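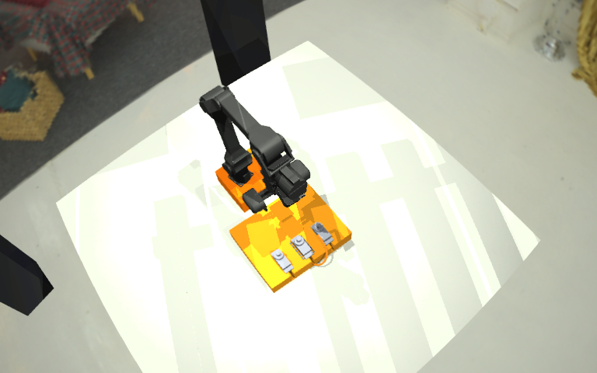

3.2 Preparation of hair samples

Hair swatches were supplied by Flireck in two natural shades, dark brown and mid-brown, and had received no earlier colour treatment. Each was washed with the Bavis cleansing base, rinsed and left to dry overnight. Lightener was then applied by brush, either from root to tip or in the hand-painted pattern set out in Section 2, and removed after 40 minutes.

Figure 2. Simulated arm with a two-fingered gripper over an orange block.

Colour was read at the root, the middle and the tip of every swatch. The full set came to 2,000 readings, all taken under the same lamp. Swatches with visible breakage were left out of the colour results and are treated separately in Section 4. Shade names follow the Zheng chart; where a reading fell between two shades, the darker one was recorded.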